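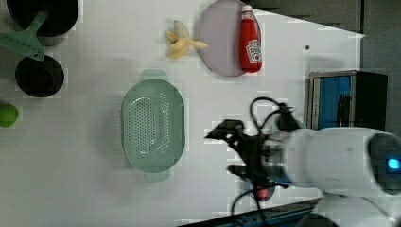 Lemell Movie Chatter

Hello, and thanks for stopping by! Lemell is a collection of 1,950 short posts about movies and TV - casting news, trailer reactions, finale grumbling, the odd love letter to a canceled sitcom - gathered from the Kudeo fan boards with the posters' permission and tidied up by Elsie Crabtree over one very long September.

What you get

One file, posts.csv, with a row for each post. The columns are id, board, title, body and mood. Mood is a single word picked by a reader (thrilled, cross, weepy and so on, 12 in all), and yes, we argued for ages over whether "cross" and "grumpy" were the same thing. They are now. If you still have the Yuan release, please swap it out, as it has both.

A separate file, spoilers.csv, holds 200 posts that give away an ending. I kept them apart so you can browse the main file over breakfast without ruining anything for yourself!

Known gaps

Superhero movies are badly overrepresented, and there is hardly anything on documentaries. Sarcasm gets mislabeled now and then - I reread 20 of the "thrilled" posts one Saturday and two of them were plainly furious. Titles are left exactly as people typed them, spelling and all.

Loading it

Any spreadsheet program will do, or the little Brekano script in the tools folder if you like things sorted by board. Save as UTF-8 or the accents go funny.

Fixes and additions are very welcome. Please put the post id in your note.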